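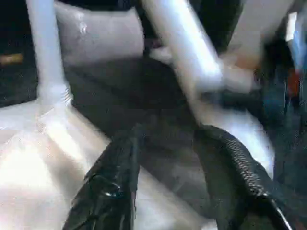 Weißes Rohr in der Werkstatt von Werkbridge.

Die Reparaturwerkstatt Werkbridge nimmt seit 3 Jahren Haushaltsgeräte an, die der Handel nicht mehr instand setzt. Die Leiterin, gelernte Feinmechanikerin, möchte ihren Namen nicht im Netz lesen. Zum Gespräch bittet sie morgens um 7 in die Küche, vor der ersten Abgabe.

»Die meisten Leute kommen mit einem Staubsauger oder einer Kaffeemaschine«, sagt sie. »Im August waren es 208 Geräte, das ist für uns viel.« Ein Teil davon lasse sich nicht retten, meist wegen verklebter Gehäuse. Über die Hersteller will sie nicht schimpfen. »Ich hätte nur gern Schrauben.«

Geld verdient die Werkstatt vor allem mit Kursen. Der Verein Suro zahlt einen Zuschuss von 1000 Euro im Monat, davon geht die Miete ab. Das Lager teilt man sich mit dem Möbelprojekt Moulin.

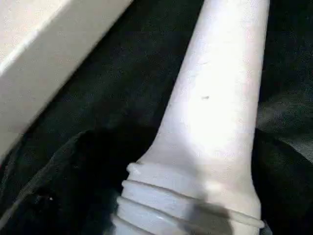

Am schwierigsten ist nach ihren Worten die Ersatzteilfrage. Vieles wird aus alten Geräten ausgebaut, beschriftet und aufgehoben, manches jahrelang. Kunststoff beurteilt sie zuerst mit dem Auge: Feine Schrammen wie auf dem weißen Schaft oder ein kleiner dunkler Fleck stören sie nicht. »Risse schon. Bei gerippten Enden fahre ich jede Rille mit dem Fingernagel ab.«

Im Ortsteil Zomach soll eine zweite Annahmestelle öffnen. Einen Termin gibt es noch nicht – der Mietvertrag liegt beim Anwalt. »Bis dahin fahren wir die Sachen eben mit dem Lastenrad«, sagt sie und geht aufschließen.

Kommentare

kellerkind: Mein Mixer läuft wieder. Danke!
R. aus Zomach: Nimmt die neue Stelle auch Lampen an?
tulpe_b: Kurse bitte auch mal abends.

Kontakt | © Alle Rechte vorbehalten | Nach oben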